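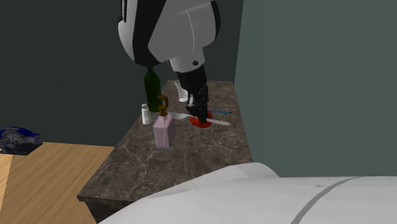 図3 片付け課題のシミュレーション画面。赤い丸皿の位置までグリッパ先端を下ろした時点。

4. 配膳室における片付け作業の自動化と職務の再編

4.1 対象職場と作業の切り分け

調査対象は、宿泊施設向けに厨房業務を受託するTrikari社の配膳室2か所(Marchuk棟およびGikisberg棟)である。いずれも朝食後の片付けを早番の担当者が行っており、移動台車に単腕マニピュレータを搭載した機体の導入が予定されていた。本節では、導入前の作業記録、シミュレーションを用いた遠隔操作訓練、および担当者への面接から、片付け作業のどの部分が機体に移り、どの部分が人に残ると見込まれたかを報告する。

従来、片付けは「カウンターを空ける」という一つの業務として勤務表に記載されていた。作業記録を動作単位で分類すると、この業務は、(a)物品の識別、(b)残すか下げるかの判断、(c)把持と移送、(d)天板の拭き上げ、(e)補充品の確認、の五つに分かれる。記録期間中に得られた動作単位は2,836件で、最も多いのは(c)であった。一方、(b)は独立した動作として現れにくく、(c)の直前の短い停止や、一度持ち上げた物を元に戻す行動から推定するほかなかった。導入計画書において機体の担当とされたのは(c)のみであり、(b)の扱いは記載されていない。この空白が後述する職務上の変化の起点となる。

4.2 訓練環境

訓練環境はGrikum社の物理シミュレータ上に構築した。天板は茶と灰の大理石調とし、食器以外の日用品を意図的に混在させた。図3の場面では、赤い丸皿のほかに濃緑色の瓶、透明なグラス、小型の白い容器、ポンプ式のソープディスペンサー、白いプラスチックスプーン、青い棒状の物が置かれている。下げる対象と残す対象の区別は画面上に表示せず、操作者が棟ごとの運用規則に従って判断する。

物品の配置は課題ごとに変更し、計200場面を用意した。配置の生成にあたっては、次の条件を課した。
・細長い物を少なくとも一つ含み、その向きを固定しない。
・食器と非食器を手の届く範囲に近接させる。
・背の高い物を天板の奥側に置き、アームの下降経路に制約を与える。
・画面の手前に機体自身の外装が入る視点を必ず一つ含める。

最後の条件は、実機の頭部視点で天板の手前側が外装に隠れる状況を再現するためである。図3でも白い外装が画面下部を占め、天板の右手前は見えない。操作者の多くは訓練初期にこの遮蔽を不便と評価したが、隠れた領域に物があるか否かを別視点で確かめる手順は、後に棟の作業規則へそのまま取り入れられた。

4.3 訓練の手順

訓練は2023年6月19日に開始した。参加者は両棟の早番担当者で、いずれもロボットの操作経験を持たない。指導はGrikum社のGaetano Coccoが行い、著者のうちInna DmytrivとIsmael Araújoが観察記録を担当した。1回の課題は、場面の提示、下げる物の口頭での宣言、遠隔操作、振り返りの順に進む。口頭での宣言を操作前に求めたのは、作業記録で捉えにくかった(b)を分離して記録するためである。

視点は全体視点と真上からの近接視点を切り替えて使用する。全体視点は接近経路の確認に、近接視点は指と対象物の位置合わせに用いる。指導用資料では、両者の切り替え時機を操作者の裁量とし、固定の基準を設けなかった。切り替えの回数と時機は操作ログに自動で残る。

4.4 観察結果

有効な操作ログは255件であった。以下では、職務の再編に関わる三つの点について述べる。

第一に、把持の難しさは物の重要度と対応しなかった。参加者が当初最も慎重に扱ったのはグラスと瓶であったが、やり直しが集中したのは平たい皿と細長い物であった。丸皿は縁の外側から指を差し入れる余地が小さく、近くに別の物が横たわっている場合には接近方向がさらに限られる。手作業では皿の縁を指で軽く浮かせて済む動作であり、従来の作業手順書には対応する記述がない。参加者の一人は面接で、「手でやるときは、皿を取る前にスプーンをどけていることに気づいていなかった」と述べた。

第二に、細長い物の扱いでは、視点の切り替えが作業時間の差を説明した。図4は、淡い灰白色の細長い物が、わずかに開いた2本の指の間に先細りの側から入っている状態を示す。このように物の長軸と指の隙間が揃っていれば、真上からの視点で左右のずれを直接読み取ることができる。長軸が斜めになっている場合、全体視点のみで操作を続けた参加者は手首の回転を後回しにする傾向があり、指を下ろした後に角度を修正していた。近接視点へ早く切り替えた参加者では、この修正が少なかった。ただし、静止した画面から把持の成否を判定することはできないため、成否の集計はすべて指の開度と対象物の移動量に基づいている。

第三に、操作前の宣言は(b)の個人差を顕在化させた。Marchuk棟の参加者はソープディスペンサーを常に残す物とし、Gikisberg棟の参加者の一部は補充の都合から下げる物とした。青い棒状の物についても、筆記具とみなして別に保管する者と、調理場に属する物とみなす者に分かれた。これらの相違は以前から存在したと考えられるが、同じ担当者が判断と移送を一続きに行っていた間は、調整の対象になっていなかった。機体に指示を与えるには分類を言語化する必要があり、その作業を誰が担うかが両棟で議論となった。

図4 真上からの近接視点。細長い物と2本の指の位置合わせ。

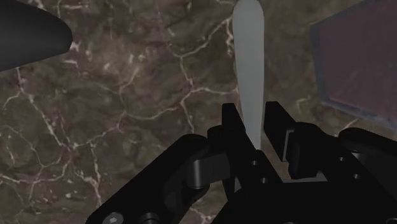
4.5 職務内容への影響

訓練後の7月に、Nighat Farooquiが参加者全員と各棟の責任者に半構造化面接を実施した。逐語録はUliana Hrynyshynが独立に符号化し、不一致箇所は協議により確定した。

担当者側で最も頻繁に言及されたのは、作業の中断に関する変化である。手作業の片付けは来客対応や補充の合間に細切れで行うことができたが、遠隔操作中は画面から離れにくい。責任者側の計画では、移送を機体に任せることで早番の人員を他の業務に振り向けることになっていた。しかし、監視と例外処理に要する時間は計画に計上されておらず、担当者はこれを「空いたことになっている時間」と呼んだ。

次に、技能の評価に関する変化がある。両棟の評価表では、片付けは所要時間のみで評価されていた。訓練では、物の分類を早く確定できる者と、指の位置合わせに習熟した者が必ずしも一致しなかった。Marchuk棟では前者を分類規則の管理担当、後者を遠隔操作担当とする案が出されたが、手当の区分が定まらず、調査終了時点では試行に至っていない。Gikisberg棟では全員が両方を交代で担う案が採られ、勤務表に30分単位の操作枠が新設された。

身体的負担については評価が分かれた。前屈姿勢の減少を利点に挙げる回答がある一方、画面の注視による目の疲労を挙げる回答もあった。いずれも自己申告であり、本調査では負荷の計測を行っていない。

4.6 制約

本節の結果はシミュレーション上の操作に基づく。訓練環境では照明条件の変動、天板の水濡れ、食べ残しの付着を再現しておらず、(d)の拭き上げも対象外である。また、物の表面摩擦は物品の種類ごとに一定値としたため、把持のやり直し頻度を実機にそのまま当てはめることはできない。分類規則に関する観察はこの制約の影響を比較的受けにくいと考えられるが、参加者が実際の来客前で同じ判断をするかは確認していない。実機導入後の作業記録については、(a)から(e)の区分を維持したまま、操作枠の中断回数を追加して収集する予定である。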